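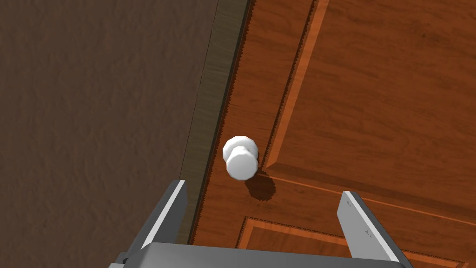 Teleop for door tasks: controller, leader arms or moving it by hand?
Forum > Learning from demonstration > Data collection

nhan_cu
Hi all, second post here, so be gentle! I've been doing door demos in sim for most of June and I want to argue with somebody who isn't my office mate. The task is the boring classic: drive up, get the fingers on the knob, turn, open. I've been driving everything with a VR controller and I have 351 demos I'd call usable. The policy gets to the knob nicely and then dithers. It hovers, closes a bit, opens again, drifts left.

My suspicion is me. When I drive it I slow way down for the last stretch, because I can't judge depth in the wrist view, and so half of every recording is me creeping forward and second-guessing myself. Pui-shan at work thinks I should throw the lot out and start over with leader arms. I would really rather not (you can imagine).

markos_k
Don't throw them out. Trim them. Anything where the gripper command is flat and the hand is moving slower than some threshold, drop every other step or more. I did this on a drawer task and the hovering mostly went away. Took me an afternoon.

Also what's your control rate? If you're recording way faster than you're moving, you're basically teaching it to stand still.

viorica.m
I'd be careful with that trimming advice. On doors, the slow part is where the information is. You slow down because alignment matters there, and if you chop it you get a policy that arrives fast and bumps the knob with one finger. I have seen it do exactly this, over and over, on a Monday-morning-brain sort of level.

What I'd do is practice. I mean it! My first 90 demos on any new task go in a folder called "warmup" and never get trained on. By then I've stopped hesitating and the rest come out clean.

markos_k
90 is a lot of warmup when the whole set is 351, come on.

viorica.m
It's an evening. Put some music on.

nhan_cu
Haha OK. Control rate is fine I think, but I'll check what the logger does when I rest my hand, good point. And I did look at my early ones against the late ones last night and there's a real difference, the early ones are painful to sit through. So maybe Viorica's right and the first chunk goes.

The depth thing is still bugging me though. With a white knob and nothing much else to go by, I mostly end up steering by the shadow on the wood, and I only noticed that because I moved the light in one batch and suddenly I was terrible at it.
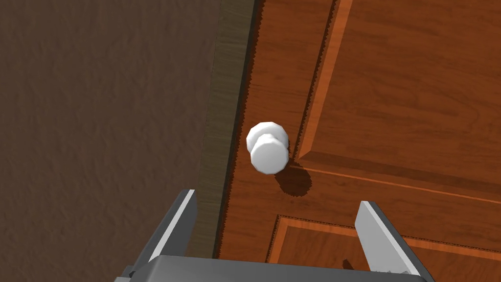
thoa_k
How far should the fingers be open on the way in, if you're driving from the wrist view?

viorica.m
All the way, and leave them there until the knob is between them. Closing early while you're still lining up gives you a gripper signal that wobbles for the whole approach, and the policy copies the wobble.

nhan_cu
Guilty. I fiddle with the trigger when I'm nervous.

thoa_k
Same, I had to put my finger somewhere else on the controller until I needed it.

On the shadow thing, I'd randomize the lighting while you collect and suffer through it. If you're leaning on a cue, the network may well be leaning on it too. We did 400 with a fixed light on the Bhuiyan setup and then 400 with the light moved every episode, and the second lot were uglier to watch and trained a much better policy.

psl_lam
Office mate here, since I'm being quoted :) I didn't say throw them ALL out. I said leader arms, because with a leader arm you feel where your elbow is. With a VR controller you're only ever commanding the hand and the solver does what it likes with the rest. Look at where the other arm ends up in half of Nhàn's episodes. Nobody would park it there on purpose.

markos_k
Leader arms on a mobile base are a pain. Who's driving the base? You need a foot pedal or a second person and then the second person gets bored and drives you into the door frame.

psl_lam
We use a pedal. It was horrible for two days and then fine.

markos_k
Define fine.

psl_lam
Fewer crashes than Markos with a joystick.

nhan_cu
OK, OK. To answer the thing about the other arm, yes, I wasn't paying any attention to it. I only have two hands and one of them is on the base, so I've been letting the idle arm sit wherever it started. In the wrist view you never see it, which is how I got away with it for so long. Then I pulled up a wider view and had a bit of a moment.
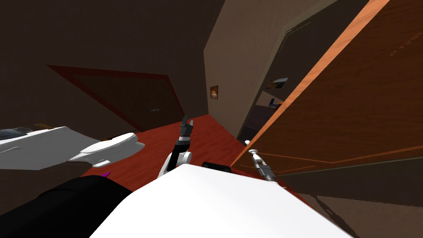
So what I'm going to try is a fixed tucked pose for the idle arm at the start of every episode, and lock it there. That takes it out of the action space too, which can't hurt. If that and the light changes don't fix the dithering then I'll do a batch on Pui-shan's leader arms and she can be smug about it.

viorica.m
Lock it, yes. But record the joint values anyway, you'll want them when you get to a task with two hands.

thoa_k
Seconded. I didn't, and ended up re-exporting 1,264 episodes. Also save the light position with each episode if your sim lets you. Ours went in as an afterthought and I had to dig the seeds out of the logs.

markos_k
And try the trimming on a copy. Just the far part of the approach, if that keeps Viorica happy. Costs you nothing.

viorica.m
The far part I can live with.

nhan_cu
Deal. Dropping the first 90, trimming only the drive-up, collecting the new batch with the arm locked and the light moving. Will post success rates when I have them, probably late, I've got the shared machine from 9 pm.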